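Pondik Home Help > Furniture > Wood

Oil or wax for a pale wood table, and do I have to sand first?

Laurinda Vilela
Posted 2026-10-06, 339 views

Moving into a flat in Grandale, bought a secondhand table off a neighbour. Light wood, no idea what kind. Seller said "just oil it" and then couldn't say which oil. Don't want it going orange like my mum's did. It'll get used for everything, dinner, homework, the lot. Also have a tin of Morko clear wax left over from a bookcase, would that do? Not fussed about a posh finish, just want to be able to put a mug down without panicking. 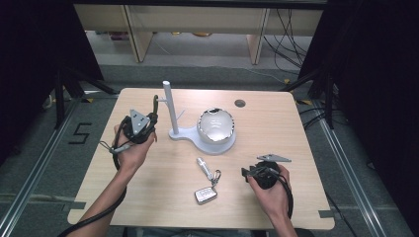
Pale top, rounded corners.

Budget is small, I've already spent 900 on the move. Any help before the weekend please, got people coming.

tomsk_ladder
1122 posts

First find out whats on it already. Drop of water on a bit that doesn't show, underneath if it's the same finish. Soaks in and goes dark = bare or nearly bare, oil will take. Sits there in a bead = there's varnish or lacquer or old wax and oil will just go sticky on top. Seen that loads.

If bare: light sand with the grain, 180 then 240, hoover, wipe with a damp cloth, leave overnight.
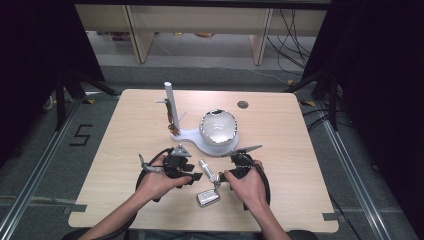
Then the oil. Not linseed, that's what goes orange. Get one that says "clear" or "raw" on the tin, usually has a bit of white in it to stop the yellow. Thin coat, wait ten minutes, wipe ALL of it off. Second coat next day. And lay the rags out flat outside to dry, they can catch fire bunched up in a bin, not kidding.

Wax on its own is fine for a bookcase. Hot mugs mark it. Could go over the oil later if you like the feel.

Won't be properly hard by the weekend, use coasters and a cloth.
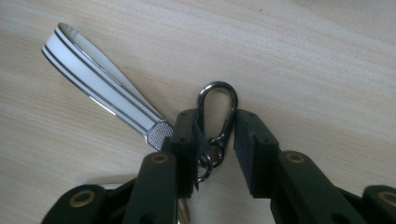

Pondik Home Help, no. 421

gravelpit

just varnish it. did mine in January, water based matt from Tavares, three coats, still fine, kids and all. bit plasticky to touch but who cares. stir the tin dont shake it, you get bubbles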